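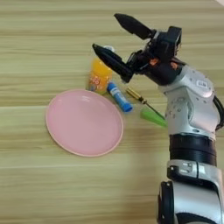

Give it time, it's learning, came from somewhere behind me, in the tone people use for a toddler at a recital. I had only been in the room long enough to put my coat down.

Filed under: Days Out, Machines, Grumbling

Back from the Medve open day in Flinandale and writing this at the kitchen table before I soften on it. The flyer promised "a helper for the ordinary home." Getting there was 23 miles behind a gravel truck. Parking was free, I will give them that.

The arm is called Trola. It had a table to itself with a pink plate, a little bottle of orange juice, a glue stick and a screwdriver. I don't know whose ordinary home keeps a screwdriver next to the juice, but fine, mine has had worse. The young woman with the microphone said Trola could tell all of them apart and put any one of them on the plate if asked. I wanted to know who had set the things out and whether they are always set out that way. She said the layout "varies." I asked how much. She said that was a good question and took one from the other side of the room.
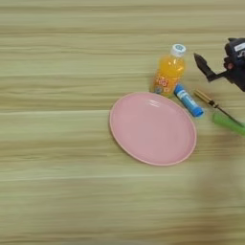
What bothers me is the waiting. Everybody gets very quiet when the arm is over the table, and then you feel rude for wanting to look at your phone. I stood there for the 3 o'clock session and my knees let me know it. A man in front kept whispering "now" under his breath. I would have liked to see it done with my own things, say a wet sponge and the butter dish, and I said so on the comment card.

There was a handout about the software, which is called Elus and gets updated over the internet. So now the glue stick needs a password. The handout says 300 practice runs went into the table task. I read that two ways. Either it is a lot of care, or it is a lot of tries for one plate.

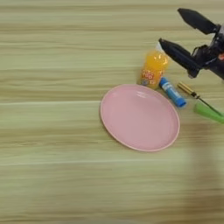
Trola over the juice, afternoon session.

I did like how the fingers open. They go wide, wider than I expected, and there is something almost polite about it. I thought about my own hands in the morning, and jars, and I understood for a minute why people had brought their mothers. That is the part they should talk about. Instead we got a slide with a rising line on it and no numbers up the side.

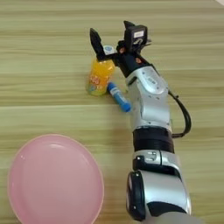 No price, either. I asked twice. The first answer was "we're not at that stage" and the second was a tote bag. My ticket stub was number 1604, which I took to mean a big crowd until I saw that the roll had been started partway through.

Coffee was weak, cookies good. They are doing it again in April and I put my name on the list, mostly to see if the plate has moved. Must call about the gutters tomorrow.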